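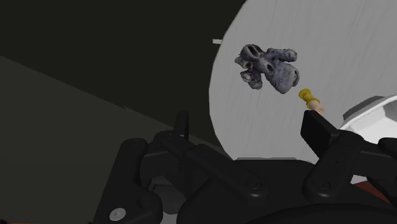 Trying Out Two Grippers on a Computer

A gripper is the part of a robot that takes hold of things. The one at the front of this simulator view is black and has two fingers. The finger on the right is thick and flat, like a paddle with a squared top. The rest of the picture was drawn by a computer too, including the lumpy grey object full of holes and the smaller yellow and beige one below it.

What is a simulator?

A simulator is a program that works out how things move. It stores the shape and weight of each object, then calculates what happens when they touch. Engineers can test a gripper in one before any metal is cut.

What was compared?

Barnabás Fülöp and Rónán Mac Suibhne tested two gripper designs in a simulator called Gindgate. The first design, Mondava, has wide fingers. The second, Flamura, has narrow fingers with soft tips. Both used the same arm and the same controller. If the arm had been changed as well, the results would not show which part made the difference.

How was the test run?

Each gripper had to pick up an object, lift it 11 centimetres and hold it for 6 seconds. A try was counted as a fail if the object slipped or turned too far. The full test had 143 tries for each gripper, using 21 different object shapes.

Why use lumpy objects?

A box has flat sides, so a flat finger can press against a large area. A lumpy object touches the finger at only a few small points. When the arm moves, the object can roll around those points. Colour makes no difference to the grip, but it can matter to a camera looking for the edge of an object.

What did they find?

Mondava did better with large shapes. Flamura did better with thin ones, such as rods and pegs. Neither was reliable with shapes that were wide at the bottom and narrow at the top - the fingers tended to slide upward and off.

Does a simulator get everything right?

No. Friction, the force that resists sliding, is hard to copy exactly. Soft materials are also difficult, as they change shape when squeezed. The next set of tries will use real grippers in the Győri workshop, starting in January.

Words to know

Controller: the computer that tells the arm and fingers when to move.
Friction: the force that resists sliding between two surfaces.
Grasp: the way a gripper holds an object.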